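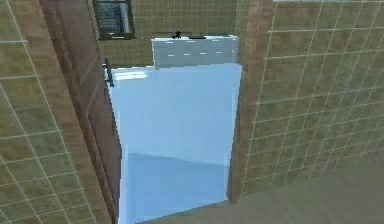 Figure 1. Simulated tiled room, view through the wood-edged opening to the light blue panel.

Torklow teleoperation working group
Minutes, 21 Jul 2026

1. Previous minutes
Approved with one correction: the Poulain headset is on loan until the end of the project, not until April.

2. Demonstration set
The set stands at 3,013 demonstrations, all recorded by remote control in simulation. Review of the latest batch rejected 69. Most rejections were operator pauses longer than the limit; the remainder were episodes saved before the reset had finished. Rejected episodes stay on the server but are excluded from training.

3. Tiled room
Figure 1 was discussed. Operators report that distance is hard to judge when the blue panel fills the opening and there is little texture on it to work from. The wall tiles give some depth cue, the panel almost none. Two options were considered:
– add a second viewpoint to the operator display
– change the panel material in the Sellura scene file
The group preferred the second viewpoint. Changing the material would split the set into old and new appearance, and the existing episodes would need a separate tag.
It was also noted that textures are low in detail. No change for now.

4. Control mapping
Drerken controller: wrist rotation is still too sensitive near the end of travel. Scaling will be reduced and tested by three operators before release. Hand guiding on the physical arm is unaffected.

5. Operator instructions
Draft 2 accepted. The section on when to abandon an attempt will be moved to the first page.

Actions
Simulation: second viewpoint in the operator display.
Controls: reduced wrist scaling, test build.
Data: confirm the pause limit in writing and rerun the filter.

6. Any other business
Disk quota on the shared server – request submitted, no reply yet.

Next meeting to be set once the test build is available.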